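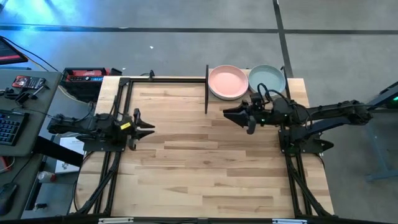 3.2 Where the plates live

I started this part of the study in April, mostly out of irritation with my own cupboards. Samina Kazmi and I asked 30 households how they put plates away, and nearly all of them stack by size. Colour came up far less, though I'd say it's the quicker cue when you're laying a table in a hurry.

We use cookies to improve your reading experience. Accept | Manage settings

Figure 1 shows our storage spot, with pink dishes to the left and blue-green to the right, between 2 thin black uprights. I like uprights — you can see what you've got without opening a door. Sulastri Goh prefers a closed shelf and we still haven't settled it. Her notes on dust are in section 3.3.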